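Sosano planner: frequently asked questions
Maintained by Skye Forsyth, Shearer robotics software. Last gone over in February.

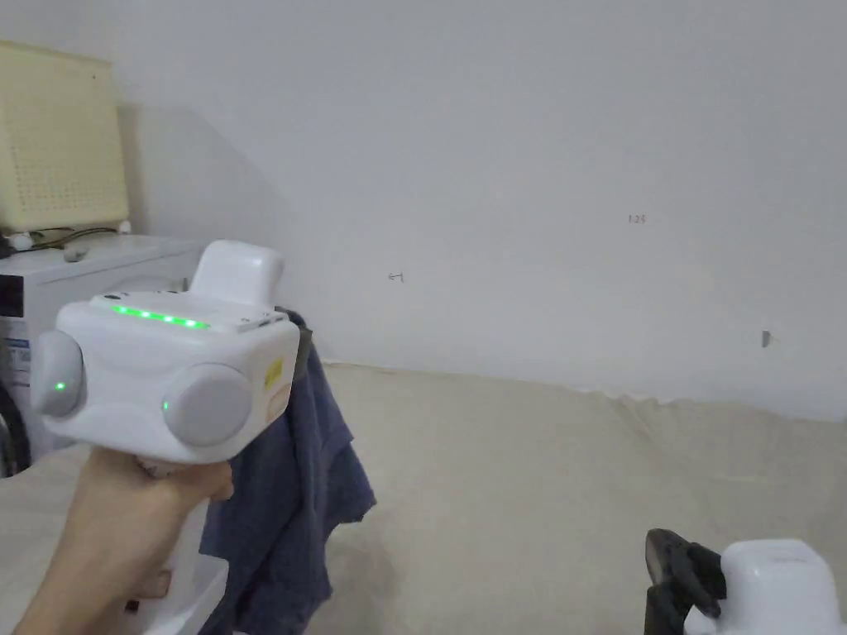 Most of these come from teams who have read the Sestmont launch page and want to know how much of it to believe. My answers are shorter than the launch page and less cheerful.

What does Sosano do?

It takes demonstrations made with hand-held grippers, trains a policy on them, and puts a planner on top which decides when the policy is allowed to run. The planner is the part we wrote. The policy code is mostly other people's, with our bugs added.

The launch page says it "understands laundry". Does it?

No. It has learned to pick up cloth in conditions like the ones it was shown. I asked for that line to be taken down and was told it tested well.

How many demonstrations do I need?

The cloth set we ship has 1315 episodes in it. Please don't treat that as a target. A good share of them are near copies of each other, and we have never done a proper test to find out how few would do. If a supplier gives you a firm number, ask what they left out to get it.

Can it tell one garment from another?

Badly. A crumpled shirt and a crumpled pillowcase look much the same to the perception model, and the confidence score doesn't drop when it guesses wrong. We keep the score in the logs for debugging. Don't build a decision on it.

Why does tracking drift when I face a blank wall?

The tracker needs texture and corners to hold on to, and a plain painted wall gives it very little. Plain sheets on the floor are nearly as bad. Version 14 copes better than the one before, but I would still look at the pose plot before keeping an episode. If the path jumps between two samples, throw the episode out. Smoothing hides the jump and the policy learns it anyway.

Do the logs from two grippers line up by themselves?

They are meant to. Each device stamps its own data and the importer matches the clocks at the start of a session. On long sessions the clocks wander apart. The importer warns you at 29 milliseconds, a limit picked before I joined, and I can't find anyone's notes on why. Set clock_warn to 15 if you are recording two-handed folding.

What happens when the planner fails?

It stops and holds position. There is a retry setting, off by default, and I would leave it off. Retrying the same grasp on the same bit of cloth mostly gives you the same failure and a longer log.

Himville reported a 100 per cent success rate. Is that right?

It is right for the trials they counted. Runs where the planner refused to start were left out. We now print refusals in the summary table whether you ask for them or not.

Does it work in simulation?

It runs in simulation. Our simulated cloth is too stiff and slides too easily, so we use it to catch crashes and bad joint limits. Results from it don't go in reports.

Can I use my own policy?

Yes. It needs to return a gripper pose and an opening width at every step. See the adapter notes, and ignore the section on force, which describes a feature we removed.

Will it replace someone folding towels by hand?

Not with this release. Ask whoever told you it would for an uncut recording.

Where do I send bugs?

To the Sosano tracker, with the session log and your config file. Reports that only say "it missed" get closed.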